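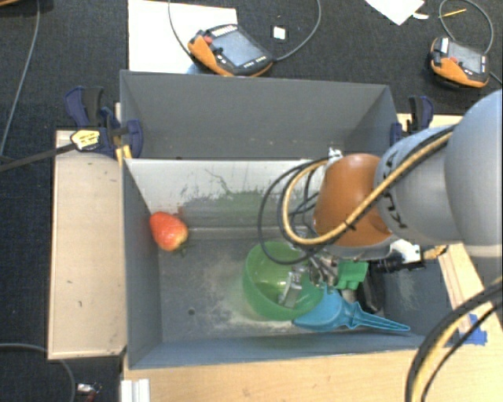
Reading time: 12 minutes

Chapter 16
Open Bins and Mixed Contents

Words to know: open bin, divider, compartment, mixed contents, nesting, resting position, home bin, wear mark

Before you start this chapter you should have read Chapter 15, which dealt with shelves and drawers. Shelves and drawers work best when the things kept in them have flat sides and stand still. A great many household and classroom items don't. A bowl rolls onto its rim, a toy shovel has a handle that sticks out, and a piece of play fruit has no flat side at all. Items like these usually end up in an open bin, and the bin is the subject of this chapter.

An open bin is a container with a floor, four sides and no lid. It may be deep or shallow. The bin at the head of the chapter is gray, with tall sides, and a pale panel runs across it from one side to the other. The panel makes two compartments, a larger one at the front and one behind it. The green bowl, the blue scoop and the red strawberry shape are all in the front compartment. Nothing has been put in the rear one. We will come back to this bin several times, so keep a finger in the page.

16.1 What a bin is good for

A bin takes things quickly. You can put an item down in it with one hand, without opening anything or lining anything up. This matters at the end of a class or a playgroup session, when a lot of items have to leave the floor in a short time. It also matters to small children, who can tidy into a bin long before they can tidy onto a shelf.

A bin is also forgiving about shape. A shelf plan has to allow for the longest handle and the widest bowl. In a bin the handle can lie at an angle and the bowl can lie on its side.

The price is paid later, when somebody wants one item back. Whatever went in last tends to be on top, and whatever went in first is at the bottom. If the bin is full, finding a particular scoop means moving everything else. For this reason the rest of the chapter spends more time on taking out than on putting in.

16.2 Resting positions

Every object has one or more ways of lying still. These are its resting positions. A brick has six, one for each face, though it is less steady on the small ends. A ball has as many as you like and keeps none of them for long. Most items in a playroom fall somewhere between.

Look at the bowl again. A bowl on a table normally stands on its base, and that is the position we think of as correct. In a bin, a bowl may just as easily tip and lean, as the green one does. Once tilted, it takes up a different patch of floor, and its rim may be higher than you allowed for. The opening also faces sideways, so small pieces can get inside it and be carried off when the bowl is lifted.

A scoop or shovel behaves differently. It has a broad end and a narrow end, and the broad end is the one that catches on other things. The blade of the blue scoop overlaps the edge of the bowl. Items that overlap like this have to be taken out in order. Pull the lower one first and the upper one slides or turns over. Handle direction is worth a look too. A handle that points toward a corner can be hard to get your fingers around, particularly when the sides are tall.

Play food is the least predictable group. Rounded pieces move when the bin is carried and often come to rest against a side wall or in a corner. The strawberry shape is against the left wall, well away from the other two. A piece against the wall is easy to see and slightly awkward to pick up, as one side of it can't be reached.

16.3 Dividers

A divider is a panel that splits a bin into compartments. Some are fixed and some lift out. The fixed kind is stronger and easier to wipe down. The lift-out kind can be moved when the contents change, but it collects crumbs and sand in the slots, and it does get lost.

There are three common reasons to divide a bin.

To separate kinds. Kitchen toys go on one side and sand toys on the other. This works only if everyone who tidies knows which side is which, so the label belongs on the rim where it can be read from above.

To separate states. Items waiting to be washed go in one compartment and washed items go in the other. A playgroup that shares its materials should always do this. The two compartments must never be swapped around in the middle of a day.

To leave working room. One compartment is kept clear so that items can be moved across into it during a search. If you have ever looked for one small piece at the bottom of a full toy box, you will have made a heap on the floor beside you. A clear compartment takes the place of the heap, and afterward the items are already in the bin.

The Amitz toy library uses the third method. Its sorting bins come back from families with everything in the front. Staff move pieces to the back one at a time, checking each for cracks and missing parts as it goes over. When the front is clear, the check is done. The bin is then turned around, and the full side becomes the front again.

16.4 Color and finding things

Color is the first thing most people use when they search. A red item on a gray floor is found at once. A gray item on a gray floor may be looked straight past. When you choose a bin, choose a plain color that few of the contents share. Gray and white are the usual choices.

See-through items need extra care. The green bowl is translucent, and a translucent object takes on some of the color of whatever is behind it. Clear beakers and lids are the worst in this respect. If your set has many of them, store them together and away from the bright pieces.

Solid items of the same color can also be confused with each other when they are partly covered. A glimpse of green at the bottom of a bin may be a cup, a leaf or the corner of a block. Train yourself to look for an edge or an outline before reaching in. Young children often grab at the color alone and come up with the wrong thing - let them put it back and try again.

16.5 Reading the wear marks

A bin that has been in use shows it. The marks left on the inside are called wear marks, and they are useful when you are deciding whether a bin is the right one for the job.

Cloudy patches on the floor are places where the surface has been rubbed. The chapter photograph has beige and white ones toward the middle of the front compartment. Wear in the middle of a floor is common, as that is where people tend to drop and drag things.

Dark scratches on a divider deserve more attention. A panel is thinner than a side wall in most bins, and repeated knocks can loosen it. Run a thumb along the panel and push gently at both ends. If it moves and is meant to be fixed, take the bin out of use.

Smudges of color are usually harmless. The panel in our photograph has a greenish smudge and a small reddish mark near its left end. Marks of this sort can come from paint, crayon or bright materials rubbing past. Try a damp cloth first and a little dish soap second. Don't use a scouring pad, which leaves a rough surface that holds dirt.

Holes in the floor should be noted on the bin's card. A small round hole may be there for drainage, and a bin for bath or sand toys needs one. The same hole makes the bin a poor choice for beads.

16.6 Home bins

A home bin is the bin an item goes back to. In a house with one toy box the idea is hardly needed. In a nursery, a school or a lending store it saves a good deal of time.

The Kestitz nursery gives every bin a number painted on the short side. Bin 935 is for kitchen play and bin 1134 is for sand and water. A bowl could belong in either, so the nursery wrote a rule for it: bowls live in 935, and if one is used in the sand tray it is rinsed before going home. The scoops live in 1134 without exception. The rule is written on a card at child height, with a drawing of a bowl and a drawing of a scoop.

Rules like this don't need to be clever. They need to be the same on Wednesday as they were the day before. Trouble usually starts when an adult in a hurry puts a scoop in the kitchen bin because it happens to be closer. After that the children have two homes for scoops, and soon they have two homes for everything.

Activity 16A

You will need an open bin, a strip of stiff card to act as a divider, and a small set of items of mixed shapes. Include at least one bowl, one item with a handle and one rounded item.

Tip the items into one compartment and draw what you see from above. Mark which items overlap, and write next to each one whether it is standing on its usual base. Now carry the bin across the room, set it down and draw it again. Compare the two drawings. Which items stayed where they were? Which moved to a wall?

Repeat with the items shared between both compartments. Keep your drawings, as you will need them for the work on lids and stacking in the next chapter.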